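Our club at Bekville got its event packet, and the task is (drumroll) PC teardown! I'm thrilled.

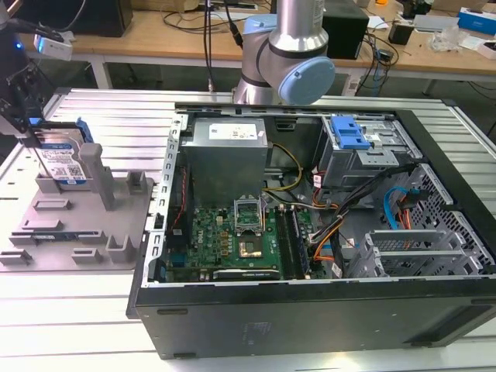
Drives come first for us. The WD one sits upright in its blue carrier, so the gripper comes at it from above, and our team gets 20 points for a clean grab.

I've rewritten the grip code 9 times. Help!
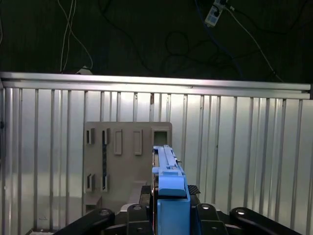

Burkanport wrote back that their club slows way down for the last bit of travel, and I'm stealing that.

Memory is next, and I'm nervous!

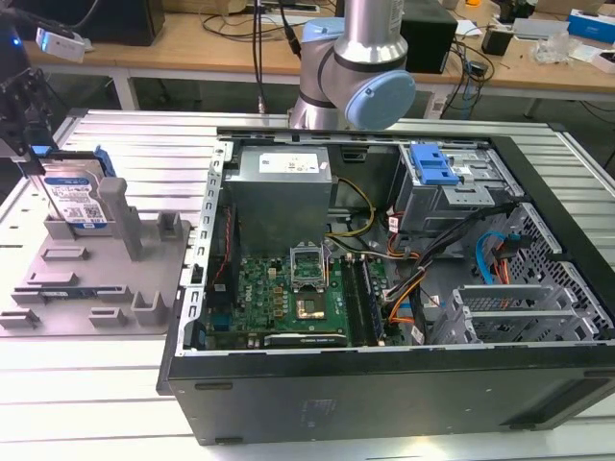

Still to do before March

Tune the grip, then label our cables.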